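Hand-held gripper trial: common questions

Which grippers did you compare?
Two hand-held units, the Tuvley and the Horer. Both were used on the same table by the same 3 people.

Do I need a robot arm to try one?
No. You hold the tool and squeeze it yourself. The arm comes later, when the fingers are moved over to the Morikawa mount.

How far open should the fingers be at the start?
Fully open, with both tips in the camera's view. If one tip is out of view, loosen the camera clamp and turn it before you record anything.

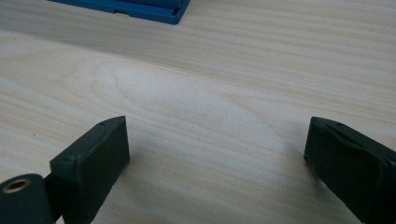
Start every run from the same opening. We did 13 runs per gripper and threw out the ones where the fingers began half closed.

Does the table surface matter?
A little. Pale wood gave us good contrast with dark fingers. Glossy tops caused glare, and we had to lower the exposure.

How often should I check the pivots?
Every 4 runs. Side play at the hinge shows up as a tip that drifts when you close slowly. 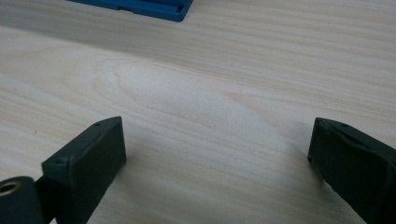

Fingers open over the table, brass-colored ring at lower left.

Which one should I buy?
For short sessions, either. The Horer is lighter but its trigger is stiff. We kept the Tuvley.

Comments (2)

benchrat: Did you try softer pads? Mine slip on small parts.

Aoi Ueda: Not yet. We plan to test a set in January.

Related
Choosing a wrist camera
Controller delay: how we measure it
Moving fingers to the Morikawa mount

Contact | Copyright Zatonham Workshop | Back to top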